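November, open day, notes typed up 4:30 pm

Doors opened at three and the Risum people came straight to the arm, coats still on! I'd meant to start with slides. Oh well.

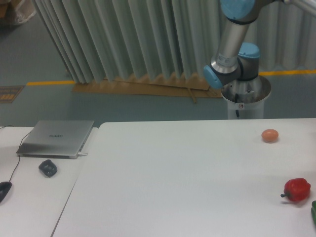 Arm folded, egg and red pepper out on the table.

Everyone asks about the egg (of course they do), so I talked grip force at 300 grams and kept the speed way down. Must remember to mention the stop button earlier next time. 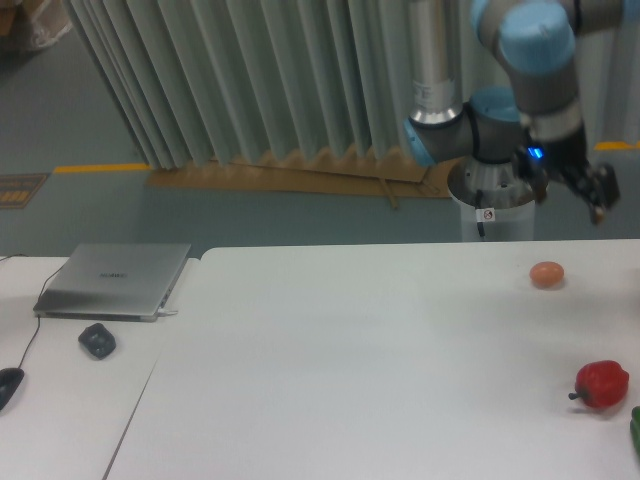

Naledi thought the talk ran long and wants it cut to eight minutes, with more time for questions. Fair, I do ramble when people look interested.

Good question from the Ntuli folks about swapping finger pads between products. I owe them an answer.

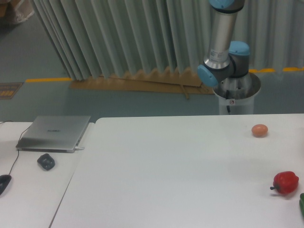

Shireen Fourie

Still to do: send Unathi the sign-in sheet, order pads.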